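News > Foreign Relations > Bilateral Agreements

URELL AND MISDEN SIGN FISHERIES AND TRANSIT PROTOCOL

23/09/2019 - Urell and Misden have signed a protocol on shared fishing grounds and overland transit. It replaces the interim arrangement in force since February and runs for 9 years. Misden will issue 30 annual licenses to vessels registered in Urell. Transit freight through the port of Etim is capped at 4,000 tons per quarter - bonded goods are counted separately.

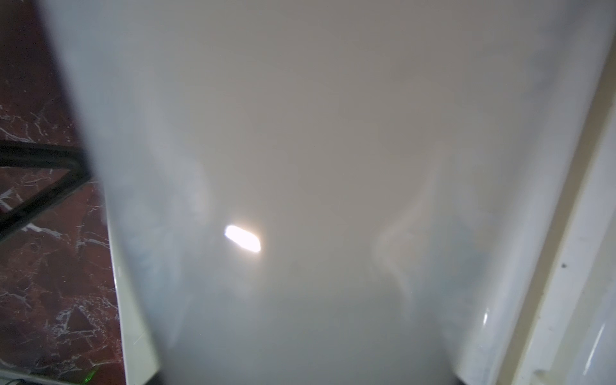
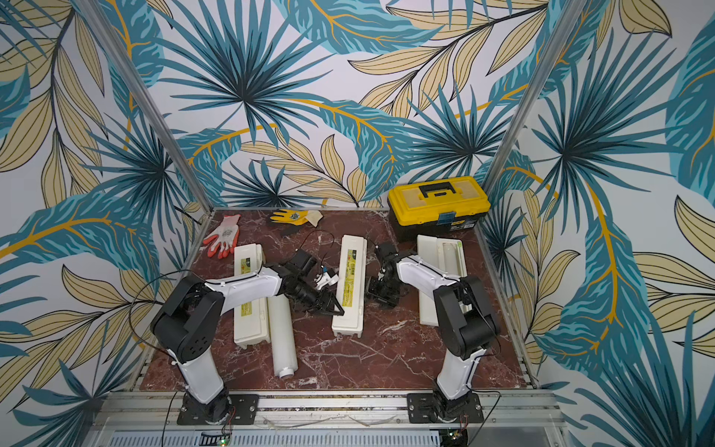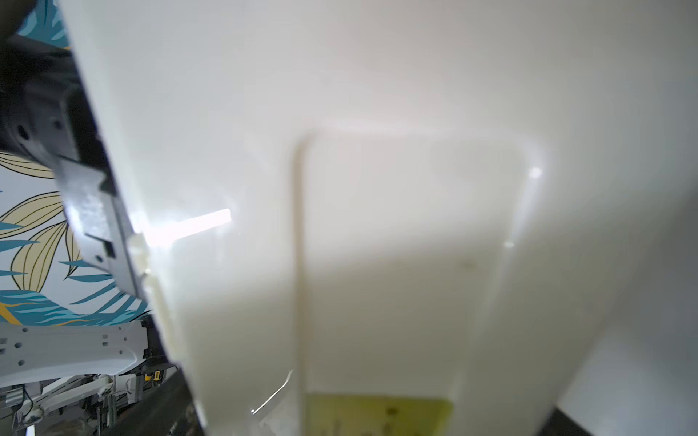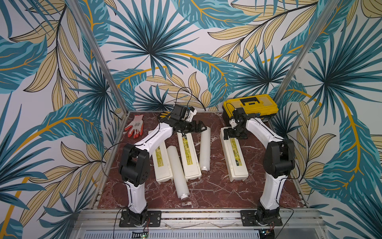

The Flulo Shippers' Association said in a written reply that it accepts the licensing terms but considers the freight cap "too low for the autumn season," and asked that it be reviewed after two quarters.

The joint commission will meet in Etim to set inspection procedures. Existing permits remain valid until they expire.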